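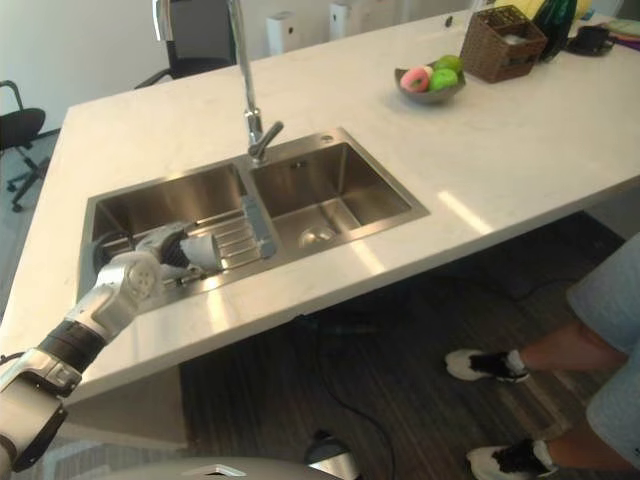

Attachment 1. Kitchen sink, left and right basins, rack in place over the left.

Ticket 1268
Product: Furorari under-sink water heater
Opened by: Junpei Oda
Priority: Normal (I selected Urgent. It changed itself.)
Status: Closed, by customer

Summary: Hot water at kitchen faucet goes cold after 26 seconds, recovers, goes cold again.

Original message
The heater was installed in September by a Puseck technician who was very pleasant and left a screwdriver behind. For two weeks it worked well. Now I get hot water, then a stretch of water I would call brisk, then hot again. You could set a metronome by it. The display on the unit reads E14 during the cold part. E14 is not in the manual. The manual goes from E13 to E15 with no comment, the way some hotels treat the thirteenth floor.

Already tried: turning it off and on, turning it off for an hour and on, reading the manual in French in case E14 was in there.

Reply from support, 9:40 am
Thank you for contacting Puseck. Please confirm that the heater is plugged in.

Customer, 9:52 am
It is displaying an error code, so yes.

Reply from support, 11:15 am
Thanks for confirming. Please clean the aerator on your faucet and let us know the result.

Customer, 12:30 pm
Aerator unscrewed, soaked in vinegar, and put back. It had a little grit in it and a flake of something green. Flow is noticeably better, so thank you for that. The water now goes cold with more force.

Reply from support, 2:05 pm
Glad to hear the issue is resolved! I will go ahead and close the ticket.

Customer, 2:07 pm
Please don't.

Ticket reopened, 3:30 pm. Assigned to second level (Du).

Reply from Du, 3:48 pm
Hi, sorry about the above. E14 was added in the last firmware and the printed manual hasn't caught up. It means the flow sensor is seeing less water than the heating element wants, so the element cuts out to protect itself. When the flow reading comes back up, it starts again. That matches your on and off pattern.

Two questions. Is there a filter ahead of the heater? And is the cold inlet valve fully open? Turn it counterclockwise until it stops and don't force it past that.

Customer, 4:20 pm
Valve is fully open. I lay on the cabinet floor with a flashlight in my teeth to make sure of it, and can report that the previous owner kept a sponge back there.

There is a filter. It's a Vemau inline cartridge, put in before we moved here. The sticker has a space for the replacement date. The space is blank, which I choose to read as optimism.

Reply from Du, 4:31 pm
I think that's it. Could you try the following:

1. Switch off power to the heater at the outlet.
2. Close the cold inlet valve.
3. Open the hot side of the faucet to release pressure.
4. Put a towel and a bowl under the filter, then take the cartridge out.
5. Refit the empty housing, open the valve slowly, and run the hot side until the air is out and the stream is steady.
6. Only then restore power. The element should never be on with air in the tank.

If E14 stays away, you need a new cartridge. Don't leave it running long term with no filter, as the sensor screen will collect the grit instead.

Customer, 5:55 pm
Done. The bowl was too small. The towel was also too small. The cartridge came out the color of strong tea and weighed as much as a shoe.

Ran the hot side with the housing empty. Hot water for the length of a whole sink of dishes, no dip, no E14. I then washed things that were clean, for the pleasure of it.

New cartridge is ordered. I'll fit it when it arrives and report back.

Customer, four days later, 10:10 am
New cartridge in, still hot, display shows only the temperature. I wrote the date on the sticker. Closing this myself before anyone asks if it's plugged in.

Still have your screwdriver.

Reply from Du, 10:26 am
Great news. I've asked for E14 to go on the support page. Please keep the screwdriver, there is no form for returning it.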